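Workdale Stirkeo Planning Guide
Section 3: Before You Sign the Purchase Order

Section 2 covered what the robot costs. This section covers what it costs once it is in the building. Read it with whoever approves your spending, preferably sitting down.

3.1 Pick the task first

1. Write down one job you want done, in one sentence. "Help around the place" is a wish and cannot be quoted.
2. List every object the robot will touch. Include the awkward ones: soft straps, thin edges, anything that tips when pinched.
3. Measure the lowest and highest shelf it must reach. Send both numbers to your Ristport dealer with the quote request.

Note: Hands and grippers are priced separately. If your object list is longer than 12 items, ask for a trial set before committing to one type.

3.2 Budget lines people forget

4. Add a line for rehearsal objects. Buy duplicates. Shoes are cheap, and the footwear module assumes matched pairs.
5. Add a line for furniture. Secondhand is fine if it stands level and does not wobble when leaned on.
6. Add a line for cable covers. The standard cable kit is 100 feet long, and all of it will end up on the floor unless you plan otherwise.
7. Reserve $1,005 for the on-site setup visit. The odd five dollars is a parking surcharge, and we have stopped arguing with accounting over it.
8. Set aside 100 staff hours for the first task. Second tasks go faster. Budget as if they don't.

Caution: Do not count staff hours as free. They show up later under another name.

3.3 Plan the floor

9. Mark out the work area with tape and leave it there for a full working day before ordering. If people keep walking through it, choose another spot.
10. Check the flooring. Low, tight carpet is acceptable. Deep pile voids nothing, but you will hear from us.
11. Keep power and network runs on one side of the work area, away from the feet.
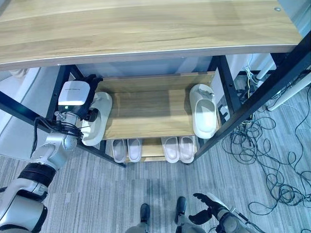 Figure 3-1. Shoe rack task: left gripper holding a white slide at the middle shelf. Note the cables on the carpet at right (see step 6).

Caution: Loose cable inside the work area is a trip hazard for the robot and for you. Only one of you is under warranty.

3.4 Get the quote

12. Send your task sentence, object list, shelf heights and floor sketch together. Partial requests go to the bottom of the pile.
13. Ask for the Cortés service plan as a separate line, so you can see what you are declining.

Quotes issued in April expire with our fiscal year. Continue to Section 4, Receiving the Crate.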